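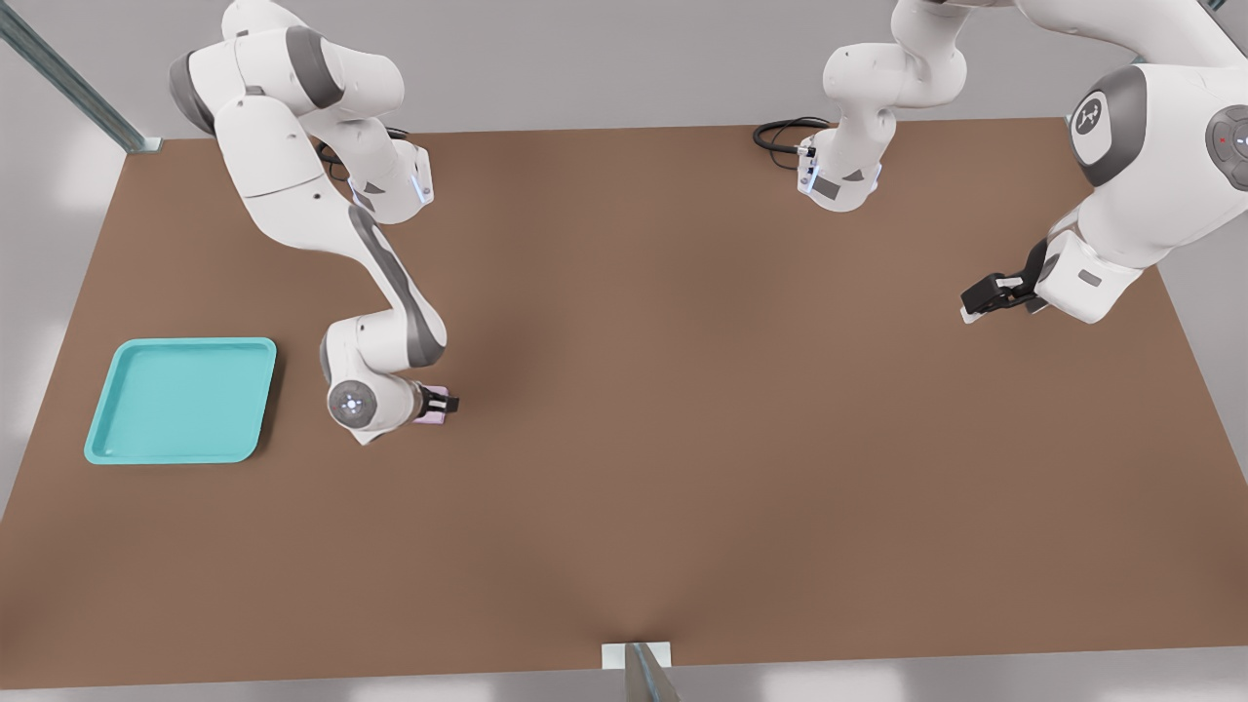 The job since November has been collecting examples of one short task: pick up a small object and put it in a tray. I've been doing it in simulation, for a learning system we call Lindon, and it has taken far more of my time than the training has. The setup is a brown table with two arms facing each other across it. In this batch the left arm does the grasping, and the tray sits on its side of the table, so the reach is short. I chose turquoise for the tray early on and kept it. It stands out well against the brown, and I wanted at least one part of the job to be easy for the model.

Each example is a full run driven by a person, saved with the joint positions, the gripper openings and the camera views. I drive most of them myself with a pair of hand controllers and software called Zarkier, which a friend at my last job recommended. It does what I need. The menus are slow, and it forgets my key settings whenever I update it, so I keep them on a sticky note.

The first set had 857 runs. I thought that would be plenty for a task this small. Lindon learned to reach for the object quickly, and then it closed the gripper a little too early almost every time. I watched my own recordings again and found the reason. I tend to start closing while the arm is still coming down. I can get away with it, and the model can't, so I threw out the worst of those and recorded them over with a short pause before the grasp.

The other thing I changed was where the object starts. In the first set I had let it land in nearly the same place each time, and the model had more or less memorized the spot. Now the start position is drawn at random inside a box on the left half of the table, and the rotation is random too. Some of the draws are awkward. I keep those. I only reject one if the object overlaps the tray at the start.

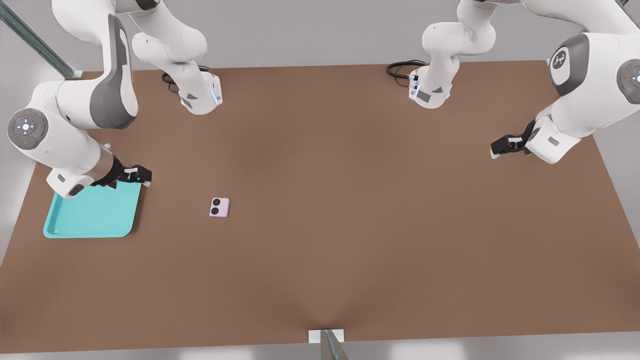 Senyo Ansah

The pink object looks a bit like a folded flip phone, with two black lenses on its face. The lenses are useful to me when I'm checking recordings, as I can tell at a glance which way it's turned. When it lies with the lenses up, the rotation is easy to read even in a small preview window.

I've been asked why the right arm is in there at all if it doesn't pick anything up. The model we're training controls both arms, and there's a later task, Antwi, where one hands things to the other. I want the one-arm examples to have the same layout and the same number of outputs as the two-arm ones. It also has to learn that an arm can stay out of the way. In the early runs I kept nudging the right controller by accident, and the model picked that up as well — a small twitch at the start of every attempt. I've since put the controller down on a folded towel when I'm not using it.

The second set is at 1517 runs, and I'm not sure how much further to take it. A good session gets me 90 before my hands start to get sloppy. I do them in the morning now, with a break halfway through, and I mark any run where I hesitated or had to try the grasp twice. Those go in a separate folder. I haven't decided yet whether to train on them. There's a decent argument that the model should see a missed grasp and what to do next, but I'd like a version without them to compare against first.

Checking takes longer than I'd planned for. I go through the recordings at double speed and stop at the lift. What I look for there is a clear gap under the object while the arm is still short of the tray. If I've dragged it along the table before raising it, I delete the run, even when it ends up in the right place.

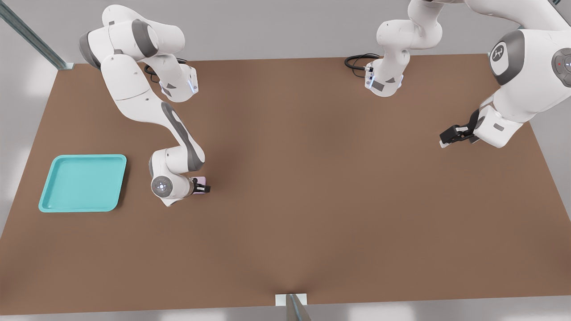 What's next

I'm going to train on the first 1020 clean runs from the new set and hold the rest back for now. The job goes onto Brilimley, our shared machine, on Thursday if the queue is clear. After that I'd like to move the tray. It has been on the left the whole time, and I suspect Lindon has stopped looking at it and simply goes to where it has always been. Moving it means a new batch of recordings, so I've ordered a better chair.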